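Module 4: Work Surfaces and Room Layout
Handout 2. Course tutor: Lucía Herrero

4.1 Scope

These notes cover shared rooms in which the furniture is rearranged between sessions, such as craft rooms, school halls and small meeting rooms. Fixed laboratory benching is dealt with in Module 6. Students should have read the Trerham case before the seminar.

4.2 Clear floor

Clear floor is the area left once furniture, door swings and stored items have been taken off the plan. It is always smaller than the figure on the letting sheet. At Trerham the ground floor is let as 143 square metres, of which 124 are clear when the tables are stacked. Record both figures and state which one is used in any later calculation.

4.3 Joined tables

Two tables placed edge to edge behave as one surface for reach and as two for load. The joint should not fall under a task that needs a continuous flat top, such as cutting or tracing. Check for:

difference in height at the joint
movement when one table is leaned on
legs that meet under the joint and block knees

Pale tops show marks early but give good contrast with coloured materials. Bags take up working area and should be entered on the plan as objects.

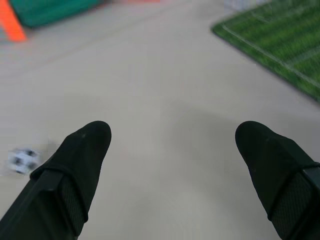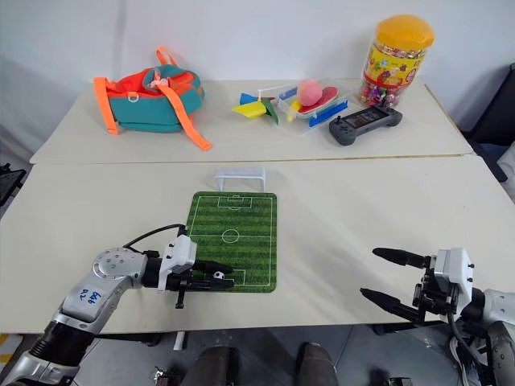 Pale floor in the first view; two white tables joined, with a backpack on the rear one, in the second.

4.4 Circulation

Allow one main route from the door to the furthest seat. Side routes may be narrower, but a side route that ends at a wall must be marked as such. Miranda's method (Emiliano Miranda, course reader, section 3) draws the routes first and fits the tables into what remains. The Collow plan was drawn the other way round and had to be revised twice.

4.5 Exercise

Draw the Collow hall at 1:50 for 30 seated users. Show clear floor, joints and the main route. Submit in January with the completed load table.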